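Kapitel 12
Einrichten und Instandhalten einer Handführzelle

Die vorangegangenen Kapitel behandelten Greifer als Endeffektoren am Roboterarm. Gegenstand dieses Kapitels ist eine Zelle, in der zwei Greifer von Hand geführt werden. Als durchgehendes Beispiel dient die Zelle Clotwood, deren Wartungsplan auf Bríd Ó Dálaigh und Cillian Hegarty zurückgeht.

Die Einrichtung beginnt mit der Lage des Tisches, dem alle weiteren Maße zugeordnet werden. Danach folgen die Backen: Beide Backenpaare müssen über die gesamte Länge parallel schließen; ein Restspalt an der Spitze führt bei textilen Werkstücken dazu, dass nur die oberste Lage erfasst wird. Die Prüfung erfolgt alle 12 Betriebsstunden, nach einem Backenwechsel sofort.

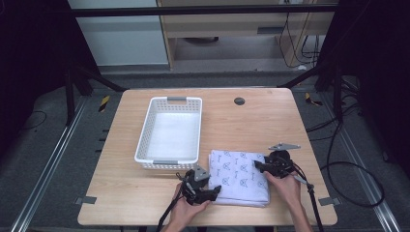 Zugentlastung und Kabelführung sind die häufigsten Ursachen für Ausfälle — deutlich vor dem Backenverschleiß. Geprüft wird in Arbeitshaltung, mit beiden Greifern am Werkstück. Liegt wie hier ein mehrlagig gefaltetes Tuch auf dem Tisch, muss jedes der beiden schwarzen Kabel nach unten weggeführt sein, ohne über den Stoff zu laufen. Die Montagebleche auf den Greifern werden anschließend auf festen Sitz kontrolliert (Abschnitt 12.2).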